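Rolta Student Robotics: Home Tasks Project
Spring term progress report, prepared for Manuela Lombardi
Submitted by Reinhold Frerichs, faculty lead

Manuela, you asked for something shorter than the autumn report. So did Luuk, who had to proofread it.

Money first. Of the term's grant we have spent $1,441, against a plan of $1,323. The difference is finger pads. The first set peeled, the second set arrived in the wrong size, and the supplier's view of returns is that they are an interesting idea. I have moved the overrun out of the travel line, as we have not traveled anywhere.

Collection is in better shape than I predicted in autumn. The students have logged 1,630 demonstrations with the hand-held grippers, all bedroom and laundry tasks, as agreed. Manolis Tzanetos rewrote the upload script so that it stops when the disk is full, where the old one carried on with great confidence and saved nothing. We lost an afternoon of towel folding to the old one. Nobody on the team has asked to repeat it, but they will be repeating it in May.

Labeling is behind. Fedir Lysenko has written a four-page guide to what counts as "folded," and the team has been arguing with page two ever since. I think the guide is right. I also think we need to stop discussing sleeves.

The Leiva sessions were moved from the lab bench to furnished bedrooms after your last visit, when you pointed out that few people keep their blankets on a bench. The patterned bedding has been hard on our tracking, and Fedir now picks it on purpose.

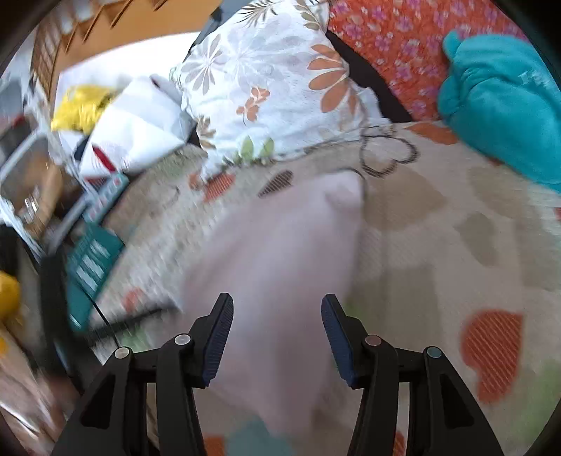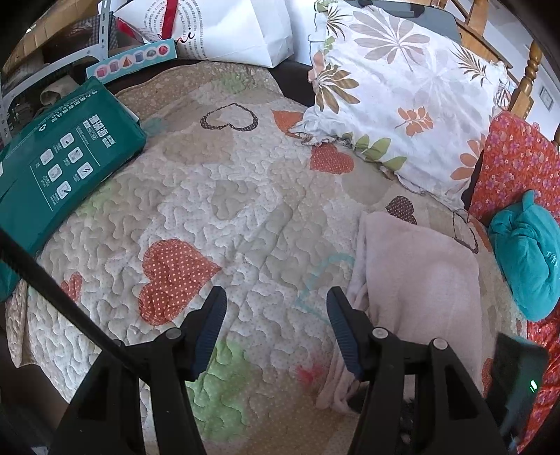

Both from the bedroom set, with the pink cloth on the bed.

Training on the bedroom data has started on one machine. Luuk Mertens has the small model running overnight, and its first grasps in simulation are better than the autumn ones, a bar I could step over without lifting my foot. We will not put it on the Novar arm until the labels are settled.

For next term I would like to ask for:

A second storage drive
Finger pads, in the right size, from somebody else
Two more weeks of lab access in May for the towel repeats

Luuk will send the receipts separately. The one for the returned pads is a printed email with a coffee ring on it, and it is the only copy.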